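Chapter 7
Packaging and the Life of a Product
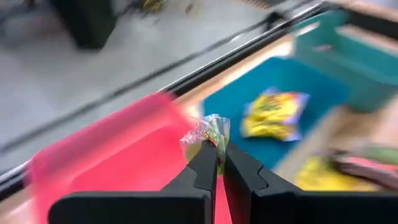
Photo: Zlatko Radonjić

Chapter Outline
7.1 What Packaging Does
7.2 Levels of Packaging
7.3 Common Packaging Materials
7.4 Labels and the Law
7.5 Packaging Costs
7.6 After the Sale

Key Terms
barrier, blister pack, closure, film, flow wrap, headspace, primary package, secondary package, shelf life, tertiary package, unit load

Introduction

Most goods reach a buyer inside something else. A bar of soap comes in paper or a carton. A cough drop has its own twist of film, and the twists go into a bag, and the bags go into a corrugated case. By the time a truck backs up to the store, the soap and the cough drops have been handled by machines and people at every stop along the way, and the package has had to hold up each time.

In Chapter 6 you followed a product from the first sketch to the approved sample. This chapter picks up at the point where the sample is ready and someone has to decide how to pack it. In small companies that decision is often made late. The owner has a product, a buyer is waiting, and a box is ordered from whoever can ship it fastest. The result may be a box that costs too much, or one that crushes when it is stacked. Larger companies assign the work to a packaging department, which begins while the product is still being designed.

A Case to Start With

Luvby is a small candy maker that sells soft caramels. For its first few years the company sold only at a counter in the town of Grorham. The caramels were cut by hand, set on waxed paper, and sold in open trays. Customers ate them the same day or the day after. Packaging was a white paper bag.

The company then took an order from Idgate, a chain of gift shops, for 500 boxes to be delivered in November. Each box was to hold 30 pieces. Han-gyeol Cha, who ran production, packed the caramels the way they had always been packed, with waxed paper between the layers, and sent them out on time.

Idgate accepted 476 of the boxes. The rest had been crushed at the corners and were returned. The larger trouble came later. Caramel takes up moisture from the air, and within weeks the pieces in the accepted boxes had begun to stick to the paper and to each other. Shoppers complained. The stores marked the boxes down and did not reorder.

Cha made two changes before taking another large order. First, each caramel was wrapped by itself in a clear film that slows the movement of water vapor. Second, the thin gift box was placed in a corrugated shipper with dividers. The film added to the cost of every piece, and the wrapping took so much time by hand that the company had to lease a machine. The price of a box went up. The caramels, however, now kept for months, and Luvby could sell to stores it had not been able to reach before.

We will return to this case several times in the chapter. As you read, keep a list of the costs Luvby took on and the costs it avoided.

7.1 What Packaging Does

A package has four main jobs. It contains the product, protects it, makes it easier to handle, and gives information about it.

Containment is the simplest of these and the easiest to overlook. Flour, shampoo, and screws cannot be sold in any quantity until they are held together in a known amount. A package that leaks or splits has failed at its first job, whatever else it does well.

Protection works in two directions. The package keeps outside things away from the product: water, oxygen, light, dust, insects, shock. It may also keep the product away from everything around it, as with bleach or motor oil. A material that slows the passage of a gas or liquid is called a barrier. No single material is a good barrier to everything. Plain polyethylene film holds back water vapor fairly well but lets oxygen through. Glass stops both, but it is heavy and it breaks. For this reason many food packages are made of several thin layers bonded together, each chosen for a different purpose.

Handling covers everything that happens between the packing line and the customer's kitchen. Cases must stack. Bottles must be narrow enough to grip. A closure, such as a cap, lid, or seal, must stay shut in the truck and still open at home. Designers sometimes favor one stage over another. A hard plastic blister pack hangs neatly on a store hook and discourages theft, yet many people need scissors to open it.

Information includes the name of the product, the amount, the ingredients or materials, directions, warnings, and the name of the maker. Some of this is required by law, and Section 7.4 covers the main rules. The rest is there to sell.

7.2 Levels of Packaging

Packaging is usually described in three levels.

The primary package touches the product. For a Luvby caramel, it is the film around the single piece.

The secondary package groups primary packages together. This is often what the shopper picks up, such as the gift box of 30 pieces.

The tertiary package is used for shipping and storage. It includes the corrugated shipper and also the pallet and stretch wrap that hold many shippers together as a unit load. Shoppers rarely see it.

The levels depend on one another. If the secondary package is strong, the shipper can be made of lighter board. If the primary package leaks, a strong shipper will not help. When a company changes one level to save money, it should test the full set again before the change goes into production.

Check Your Reading

Explain why waxed paper was a suitable package for caramels sold at the counter but not for those sold through Idgate.

Choose an item from your home that has both a primary and a secondary package. Describe what would happen to the item if the secondary package were removed before shipping.

Find a package made of more than one material. Name the materials you can identify and suggest what each one is for.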